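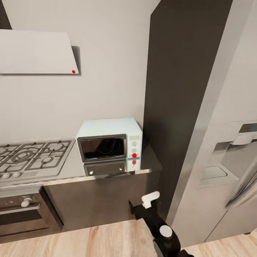
About Sastell

Filed under: Who we are, Good practice
5 min read
13 shares

Hello, and thanks for clicking on the page that most people skip! I'm Ihor Vakulenko and I run Sastell with Adel Kabbaj. We write working rules for robots that are meant to be let loose in kitchens, and then we try those rules out in a simulated kitchen before anyone goes near a real one. It's a small firm — two of us full time, plus whoever we can talk into helping during a busy month — and we work from the upper floor of a converted seed store in Matubbar.

I used to fit kitchens. I did it for years, and I still can't walk into someone's house without checking whether the worktop is level. Adel came from the safety side of factory automation, where everything has a fence round it and a yellow line on the floor, and you can tell people to stay behind the line. You can't do that in a kitchen. People lean over the hob, they leave the fridge open with a hip while they pour the milk, they put the post down on the cooker (my mum does this daily). So when the two of us got talking, what we kept coming back to was how little there was in writing, in words an ordinary person could follow, about how a machine should behave when it reaches for an oven dial.

That's how Grodia started. Grodia is our rulebook, and it's the thing we're best known for, if we're known for anything. The first version was a shared document with a lot of swearing in the margins. The current one has been tidied up and a few other companies use it as their in-house standard, Stilanel being the first to ask and still the one who sends back the most corrections. They make software for kitchen robots and they are very, very thorough.

What's in it? Mostly plain instructions. A few of my favourites:

Look at the control before you touch it, then look again from close up. A dial that seems easy to reach from across the room can be a different matter when you've got your fingers next to it.

Never turn anything that makes heat unless you know which way is off.

One hand movement, one purpose. If the gripper is going to a dial, it goes to the dial and it comes back. It doesn't nudge a door shut on the way.

Leave every control the way you found it, unless changing it was the job.

Stop means stop where you are, with the fingers still. We argued over this one for months. Adel wanted the arm to back away to a safe spot and I wanted it frozen, and we ended up with frozen first, then back away only when a person says so. I won that one. I've lost most of the others.

We test all of this in simulation, and I'll admit I was sniffy about it at the start. I like things I can knock on. But a simulated kitchen lets you get things wrong all day long without burning anyone, and you can shift the cooker along the wall or make the dials smaller and go again before your tea's gone cold. For each rule we want to see 1,000 runs before we're happy putting it in front of a customer, and we watch a fair share of those ourselves, from behind the arm and from right up by the fingers.

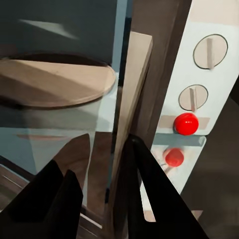
The close-up views are where most of our arguments get settled. From further back you can see where the arm is heading, but you can't really judge how much room the fingers have left themselves, or whether the fingertip is hiding the very thing it ought to be looking at. We've got a rule about that too: if your own hand is covering the control, you don't know where the control is. Move, look, try again. It slows things down and some customers grumble, and we tell them to try it in a kitchen with a toddler in it.

A word on dials, as I get asked about them a lot. Countertop ovens are a favourite of ours for testing because the controls tend to be packed in close together, often one above the other, and a robot that's fine with a fridge handle may make a right mess of a row of small round things. We ask for a pass on each dial separately. Getting the top one right says very little about the one under it. We also don't let anyone count a run where the arm ended up in the correct place after bumping something else on the way. Adel is strict on this. I once tried to sneak one through and it came back with a note longer than the report.

The other thing we care about is the write-up. Every test report that leaves us says what was simulated, which view the reviewer watched, what went wrong and who decided it was wrong. A pass in simulation is written down as a pass in simulation, with those words, on the front page. We won't drop them, even if the marketing people ask nicely. A real kitchen has grease and steam and a drawer that sticks, and our customers still have to do their own checks there with a person standing by.

If you'd like to work with us, the usual first step is a reading day. You send us whatever rules you've got (a scribbled list is fine, we've had worse!), and we go through them with you line by line and mark the bits that a new starter couldn't follow. After that we pick a handful of tasks and set up the runs. We do reading days all year apart from September, when Adel goes home to see his family and I repaint the stairs.

We're also happy to talk to colleges. We visit with a laptop and a printed copy of Grodia and let students try to break the rules, and they're much better at it than we are. Two of the current rules came from a single afternoon like that — the one about covering the control, and the one about not nudging doors.

Phone calls are best before 10 in the morning. After that we're usually watching runs, and Adel turns the ringer off.

2 comments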